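About Pukness Mutual

Small-group life and disability insurance, written and serviced from our office in Wolberg.

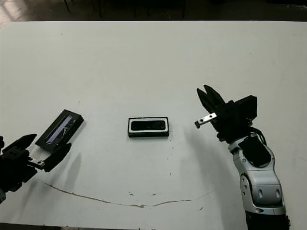 Who we are

Pukness Mutual is a policyholder-owned insurer. We write group life, short-term disability and long-term disability coverage for employers with 2 to 50 people on the payroll. We do not sell individual policies, auto or homeowners coverage, or investment products.

The company began as a burial fund for mill workers in Wolberg. Members paid in every payday, and the fund paid a fixed sum to the family when a member died. It was later chartered as a mutual insurer and started taking groups from outside the mill. Disability coverage was added when local employers asked for it. It now brings in more premium than the life side.

We merged with the Pimentel Benefit Society when that society could no longer meet its reserve requirements alone. Its certificates were honored in full, and the Pimentel office still handles claims for the southern counties.

What we cover

Group term life is sold as a flat amount or as a multiple of salary. Accidental death coverage can be added at the time of application or at renewal.

Short-term disability pays a weekly benefit after a waiting period chosen by the employer. Long-term disability begins when the short-term benefit runs out, or after the elimination period if the employer has no short-term plan. Pregnancy is treated like any other medical condition.

Employers may pay the full premium, share it with employees, or offer the coverage as a voluntary benefit. Voluntary plans need at least 40 percent of eligible employees to enroll.

How we set rates

Rates depend on the ages in the group, the type of work and the plan chosen. For groups this small we do not use the group's own claims history. One serious claim would otherwise raise the premium beyond what a small shop could pay. Claims are pooled across all groups in the same class of work, and rates for each class are reviewed every August. New rates apply from the next renewal date.

Claims

Claims are decided by our own examiners in Wolberg and Pimentel. We do not use an outside administrator. A life claim needs the claim form and a certified death certificate. A disability claim needs statements from the employee, the employer and the treating physician. A denied claim can be appealed in writing, and the appeal goes to an examiner who did not work on the original decision.

Our agents

Coverage is sold through 184 independent agents. Enrollment and billing run on Munska, our online system for employers. Paper bills are still available on request at no charge.

Ownership

Every employer with a policy in force has one vote at the annual meeting, whatever the size of the group. Notice of the meeting is mailed with the spring bill.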